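April, evening

I came back from Dirneck one hour ago and I want to write before I sleep, or the details will go. My feet hurt. The bus from the station was full and I stood the whole way with my bag between my knees.

It was the open day of Hendiveo. I had registered in the winter and almost forgot it. They have the second floor of the old Marchetti building, where my neighbour says they once made buttons. At the door they gave me a paper badge and spelled my name wrong, with two letters changed, and I did not correct it. There was coffee, quite weak, and very good biscuits with aniseed.

The first talk was in a room with too few chairs. The speaker was a young woman who spoke fast and I lost some sentences. I understood this much: they want a machine to tidy a kitchen table after people have eaten and unpacked their shopping. Plates are not the difficulty, she told us, because a plate keeps its shape. A bag does not. You close the fingers on a bag and it becomes another bag. I wrote this in my notebook because I liked it.

So they first let people do the work, with a gripper held in the hand, in real homes, and the machine learns from it afterwards. The project has the name Clusa. They have 3,835 recordings until now, and she said it is still a small number. A man behind me whistled. I thought of my own table, and that I have surely cleared it more times than this in my life, without learning anything special.

In the long room they had many stills from the recordings on the wall, printed large. I bought the booklet (it cost 4, in coins, which I luckily had) and one of them is in it also. I have cut out the page and glued it here.
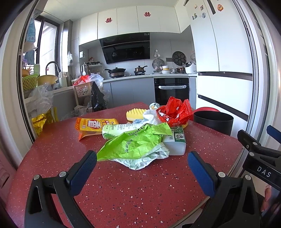
Clusa booklet, clearing the table: wrappers, a bottle, a carton, a sponge, and the blue pads of the gripper.

I stood a long time before this one. The others near me were discussing the fingers, and I was looking at the kitchen behind. There are red double-happiness papers on the cupboards, so I suppose there was a wedding, and I wondered if they are still new or if they have stayed up for years, as my aunt kept her wedding ribbon on the clock until it was grey. Also I like that there is a wok on the stove. I had expected white laboratories. It made me want to cook, and I realised I had eaten only biscuits.

Somebody asked if the machine knows what is rubbish and what is not. A good question, I had the same one. The engineer answered that a crumpled bag can be rubbish or it can be tomorrow's shopping bag, and that in my family and in his family the rule will be different. For now a person decides it and the machine copies. I wanted to ask who decides when two people in the same house do not agree, but my courage was not enough, and then they called us for the practical part.

We could each try a hand gripper, 2 minutes per person. I was nervous as at the dentist. You squeeze and the fingers come together, and it is heavier at the front than you think. I got a paper cup into the box at once and was very proud. Then a plastic bag, which I dropped three times. My wrist turned the wrong way, and the girl who helped us said everybody turns it like this at the beginning. I do not know if this is true or only polite.

They had prepared for 300 visitors, and I think fewer came, as at four o'clock many of the badges were still lying on the desk. I left a little after. It was raining in Dirneck and I walked to the station under the trees.

At home my own table was as I left it: bread bag, newspaper, the orange peels from breakfast. I picked up the bread bag slowly, with two fingers only, to see how I do it. I pinch it first in the middle, then let it hang. I did not know this about myself.

Tomorrow: return the umbrella, buy glue, write to the pension office.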